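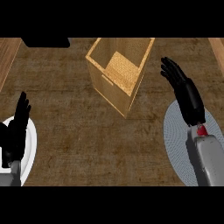 Hola, Svatopluk:

Te debo el informe desde el lunes, perdona. Va todo junto, lo bueno y lo menos bueno, y si algo no se entiende me llamas y lo hablamos.

Lo primero: los Bedora ya suenan como queríamos. La segunda tanda de altavoces nos llegó de Ilska con el tweeter nuevo y la diferencia en voces es enorme (mi hermana, que no distingue un altavoz de una tostadora, me preguntó qué le había cambiado a la radio). Sigue habiendo un poco de hinchazón en graves si lo pegas a la pared, pero eso lo podemos domar con el ecualizador y no hace falta tocar la caja. Menos mal, porque volver a tocar la caja a estas alturas me quitaba el sueño.

La batería va así así. En la propuesta te prometimos 10 horas a volumen medio y las unidades de prueba se quedan en poco más de 7. Čierny dice que el culpable es el módulo Bluetooth, que no se duerme del todo cuando se para la música, y tienen ya un firmware a medio hacer. Yo me lo creo, pero hasta que no lo vea aquí no lo doy por resuelto. Si no llega, habrá que subir de celda y eso engorda el precio; te mandaría números antes de decidir nada.

El emparejamiento estéreo, ¡por fin! Dos altavoces, un botón, y se encuentran a la primera con todos los móviles que hemos probado menos uno, un Android bastante viejo que también se pelea con mis auriculares, así que no le doy mucha importancia. Queda un retardo pequeñito viendo vídeo. Con música ni se nota.

De dinero vamos bien. Gastamos menos de lo previsto en moldes y más en certificación, y una cosa se come a la otra. Hemos entregado 24 unidades a la gente que las prueba en casa y van llegando los comentarios; el que más se repite es que el botón de encendido está duro. Lo está. Dekunero nos cambia la membrana sin cobrarnos, ya lo tengo por escrito.

Lo que necesito de ti: el visto bueno para la serie corta de 132 unidades y que me digas si sigues queriendo el color verde, porque el proveedor nos guarda el tinte pero no eternamente. Con eso cerrado, la idea es tener producto en tienda en March, digo, en marzo, que llevo toda la mañana escribiendo correos en inglés.

Te paso las medidas de respuesta en frecuencia en cuanto repita las de graves, que las hice con la ventana abierta y sale un camión.

Un abrazo y gracias por la paciencia,
Marta

24 de noviembre de 2022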